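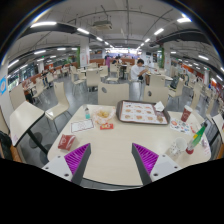

Visit Report: Table-Clearing Project, Koval Student Robotics Course

Student Projects > Robotics > Visit reports

September 10, 2025
Yvonne Sowerby

The course at Koval runs for one semester. Students work in pairs, each pair takes one everyday task, and the task must be recorded by hand before any arm is programmed. I followed Omolara Nwankwo and Iñaki Aguirre, who chose clearing a table after a meal.

Their tool is a two-jaw hand gripper with ribbed purple inserts, screwed to light gray plates. The inserts are the second version. The first set was smooth and let paper cups rotate during the lift.

Trays, cups, cartons and napkins each get a separate grasp sheet. A tray is gripped at the rim and dragged before it is lifted. Crumpled napkins have no fixed rule yet. Nwankwo wants a pinch from above; Aguirre prefers a sweep toward the tray. Both are being recorded.

The target is 2,000 clips by January, of which 1,000 must come from occupied dining halls. Clips longer than 20 seconds are split. Bhupendra Agarwal, the course instructor, checks labels against a written protocol and returns any clip where the jaws close outside the view.

Open items: insert wear, lighting differences between halls, and a naming scheme for sauce packets.

2 comments | 20 shares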